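Cedley workshop stops gripper work after bushing fault

November 20, 2019

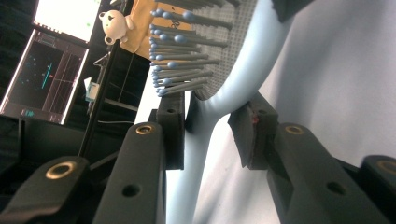
What happened

The robotics workshop at Cedley has stopped all work with its hand-held grippers after a fault in the finger linkage. One person received a small cut on the thumb. It was cleaned and covered at the workshop, and no hospital visit was needed.

The fault came during a session of handling household objects, in which the same objects are picked up and put down many times. The tool was closed on a light blue plastic hairbrush, at the narrow part of the handle just below the head. This is one of the more difficult objects in the set, as the neck is slender and the head is wide and heavy compared with it. According to the workshop log, it was grip number 438 of the session. The left finger did not open again when the trigger was released. The operator tried to pull the brush out by hand, and at this moment the linkage jumped and closed on the thumb.

İlker Aydoğan, who is responsible for the tools at Cedley, was in the next room and came when he heard the brush fall.

"The force is not big, but it came suddenly," he said. "We tell people to keep the free hand away from the arms. When something is stuck, everybody forgets it, and I would forget it also."

The cause

Each finger of the gripper is carried by flat black arms which turn on brass bushings. When the tool was opened on the bench the same afternoon, one bushing on the left side was found to have moved out of its seat. The arm could then tilt a little, and it locked against the arm next to it.

The bushings were supplied by Trastico and pressed in at Cedley. Mr Aydoğan does not blame the supplier. He measured the parts that were left from the same bag and found them correct. In his opinion the holes in the arms were made slightly too large when the arms were cut again in March, after a change in the drawing. The old drawing and the new one had the same file name, and it is not yet clear which of them went to the machine.

The workshop has 17 tools with the new arms. In a first check, three more were found with a bushing that could be moved by hand. The tools with the older arms showed no play, but they are also out of use until the check is finished.

Earlier signs

There had been some warning. Two weeks before the fault, a note in the log said that one tool was "making click when it opens". The tool was oiled and given back. The note did not say which arm the sound came from, and no one took the linkage apart.

Mr Aydoğan said that this should have been done. From now on a tool that makes a new sound will go to the bench and stay there until it has been opened.

The finger pads will be looked at too. They are not connected with the fault, but a worn pad needs more closing force to hold a smooth handle, and more force means more load on the bushings. Until now the pads were changed only when somebody complained about slipping.

Effect on the work

The sessions are made for Stisora, a project on the handling of objects from bathroom and kitchen. Of the 178 sessions planned for this part, 51 are still to do. The project has agreed to a delay, and the sessions with the hairbrush will be repeated with a repaired tool. The recordings from the affected tool are being kept, but they are marked so that they are not mixed with the others.

Tatlı, the second workshop in the project, uses grippers from the same drawing and was informed on the day of the fault. It has checked its own tools and found the bushings tight. Its arms were cut in another place.

What comes next

New arms with a smaller hole have been ordered. A thin retaining ring will be added on the outer side, so that a bushing which becomes loose cannot leave its seat. The trigger spring will stay as it is.

A rule for stuck objects has also been put on the wall at Cedley. The operator must lay the tool on the table, take both hands away and call a second person. The object may be taken out only after the trigger cable has been disconnected.

Work will start again when every tool has passed the check. Mr Aydoğan did not want to give a date for this. Operators who have a Cedley tool at another site are asked to stop using it and send it back in its own case, with the log sheet inside.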